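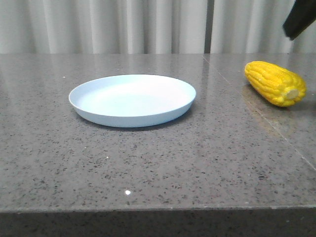

Household robots are machines meant to take over chores like cooking, laundry and tidying up, and I've been keeping this entry going since March because people always ask me the same thing: can they do it yet? Sort of! Setting a table is my favorite test. Give the arm a plate and an ear of toy corn on a shiny gray counter, with a good stretch of bare stone between the two, and you have a chore any toddler gets right away (mine did, anyway). For a machine it's a matter of finding the thing, closing on it and not losing it on the way over. At Fagerlund the rule of thumb is 200 tries before anyone brags, and their Plerkordale arm got 90 of them right on its first outing. I was thrilled, they weren't.

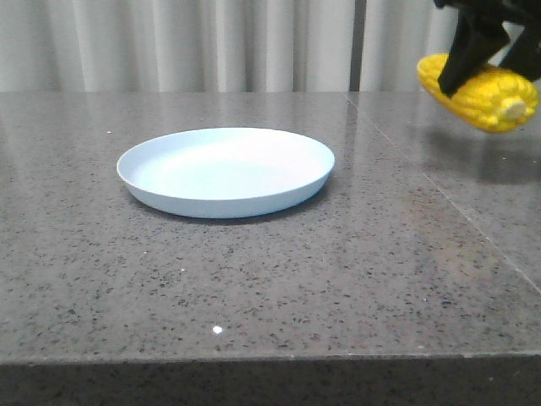 Noemi Orlandini wrote in to say I'm too easy on them, and that picking up one toy ear of corn says very little about a sink full of greasy forks. Fair enough! Soft, wet and tangled stuff is still the rough part, and laundry is worse. On the shop floor things look better, I think, mostly where parts show up in the same spot all day. Bomden runs two arms that way for packing, with one person looking after both.

See also: Fuson, dish loading, bin picking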